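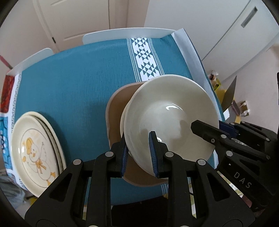 Stacked dishes on a teal cloth.

Home Briefings Maps FAQ Archive Contact

The Rivas Channel Agreement: Your Questions
Compiled by Shiela Yap

What is the Rivas Channel Agreement?

It is a treaty between Greka and Celton that says who may sail through the Rivas Channel, who collects the fees, and who has to dredge it. The fees part takes up most of the pages. The dredging part is one paragraph and has caused most of the trouble.

Why are people talking about it now?

The current text runs out in September. Both governments have known this since the day they signed it, and both have expressed surprise.

What happens if it expires?

Ships keep moving. The treaty has a standstill clause, under which the old rules apply while talks go on, as long as both sides can say with a straight face that talks are going on. A letter proposing a date for a meeting has been held to count. So has a letter declining one.

What does each side want?

Greka wants a bigger share of the transit fees. Celton wants Greka to pay for its half of the dredging before anyone mentions fees. Greka's position is that the silt comes from Celton's river. Celton's position is that silt has no nationality once it reaches the channel. I have read legal opinions on both sides of this and can report that they were long.

How are the fees split today?

Greka gets the fees from inbound ships and Celton gets the fees from outbound ones. This sounded fair when it was drafted, the thinking being that whatever goes in must come out. Then the deepwater berth at Grastport opened on the far end, and large ships began leaving by the open sea. Celton noticed fairly soon.

Is this a border dispute?

No, and please don't call it one in front of either delegation. The border was settled long before the fee schedule. It follows the middle of the channel, apart from one bend where it wanders over to a sandbar and back. Each foreign ministry prints a map with the sandbar in its own color. You can't live on it, and at high tide you can't find it.

Could either country close the channel?

Under Article 4, either party may suspend passage for reasons of "urgent navigational safety." The phrase isn't defined anywhere. Greka has used it twice, once for fog and once during a trade row over canned fruit, when officials also cited fog. The weather service in Grastport had it down as a clear day.

What about military vessels?

They may pass on 2 days' notice, unarmed "in appearance." I asked a Celton naval attaché what that meant and he told me it meant tarps.

I ship goods through Rivas. Should I be worried?

Worried is too strong. Check whether your contract says who pays if the fees change in mid-voyage, as plenty of them leave that out. Your insurer may also want to know whether you have a second route. The sea route around the cape is perfectly good and costs a great deal more in fuel.

Who is the mediator?

There isn't one at present. The last mediator drew up a compromise that both sides praised warmly and neither signed. Each capital has since put forward a list of acceptable names, and the lists do not overlap.

Would arbitration help?

It might. The treaty allows it, but only if the two countries ask for it jointly, and if they could manage that they would probably be able to split a dredging bill. Some lawyers argue that one side could go it alone under the older shipping convention. Others, generally paid by the other side, say it couldn't.

Do the two publics care?

In the channel towns, very much. Pilots, chandlers and the ferry crews follow every round. In the capitals it comes up when there is nothing else to be indignant about. A petition against higher ferry charges got 3,621 signatures in Grastport and was handed to the wrong ministry, where it is understood to be under review.

Where can I read the treaty?

The English text runs to 94 pages with annexes and is in our archive. Start with Annex C, the fee tables, then go back for Article 4. You can skip the preamble, in which the parties recall their historic friendship at some length.

Which language version counts?

All of them are equally authentic, including the two that use different words for "dredge." One of those words can also mean "inspect." Greka says it has been inspecting faithfully for years.

Will you update this page?

Yes, when something happens. An announcement that the parties held frank and useful talks will not be treated as something happening. Corrections are welcome through the contact page, and those about the sandbar should come with a tide table.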